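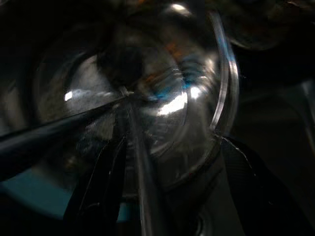
Home | Files | Notes | Contact

Dedley Wrist Clips

Hi, and welcome! These are short clips from the packing line at Dedley, where an arm now picks up the clear, shiny pieces our crew used to lift by hand — all 870 of them sorted by shift.

Delia Durán and Muchen Luo packed glassware for years, and they picked which clips to keep. Both now spend mornings checking grips and afternoons training newer folks, with the same pay and hours (we asked, and it's in writing). Delia still misses the chatter at the old bench.

Glare is common, and so is blur. Please keep those clips in.

Questions go to Sille Holst.

Last updated: Jul 12, 2025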